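Kirnus build log, May, entry 5
Sim day, no soldering

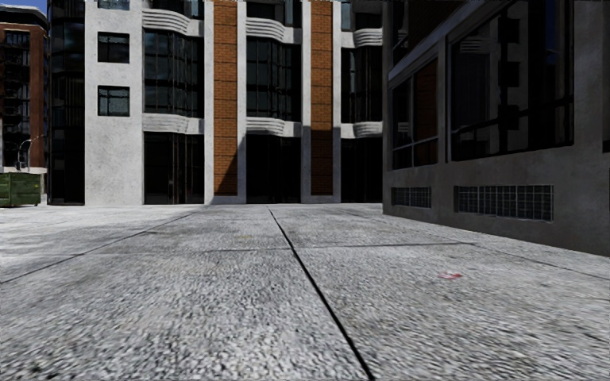 Plaza map in the simulator, looking across the slabs toward the white building. Red-and-white scrap on the right.

Okay, so I finally got the plaza map to load on the shop computer and I am way too happy about it! Kirnus (the litter rover, for anyone reading this who only knows it as "the thing on the back bench") has spent its whole simulated life on a flat green plane, and now it has slabs and joints and a proper piece of trash to go find.

Started at 9 and lost most of the morning to textures. Tariq had the map folder named one thing and my config was looking for another, so everything came in plain pink. Renamed it, restarted, fine. Tariq, please leave the folder as plaza_b from now on, I've got it hardcoded in two places and I will forget.

First run was with the old detector, straight off the workshop floor footage. It hated the joint lines. That long dark one running down through the middle kept coming up as a stick, then a cable, then a stick again. I logged 163 false hits before I killed it, and nearly all of them sit on a joint. The scrap itself it picked up early and held onto, so the color part is okay, it's the thin dark stuff that needs work.

Tried two fixes:

Ignore anything longer than the rover. Cheap, works, but it'll also skip a real piece of rope. I can live with that for now.

Retrain with slab pictures mixed in. Ayten rendered 1119 of them overnight from different spots on the plaza (thank you!!) and they're on the shared drive under Karaca, next to her arm stuff. I've only looked through the first handful. The speckle on the concrete goes mushy close to the camera, and I want to know if that bothers the detector before I train on the whole pile.

Also the shading. The left side of the paving is a bit darker than the rest and the detector's confidence drops over there. Not by a lot, but it drops. Might just be my threshold, which I set by eye back when we only had the bench lamp.

Wheels: still waiting on the new hubs. The left one on the real rover wobbles and I've stopped pretending tape is a repair.

Next time: move the scrap over by the dumpster and see if Kirnus drives to it or gets stuck admiring the dumpster. Ayten wants a go with the gripper closed, so leave the battery on the charger please, the one with the blue tag.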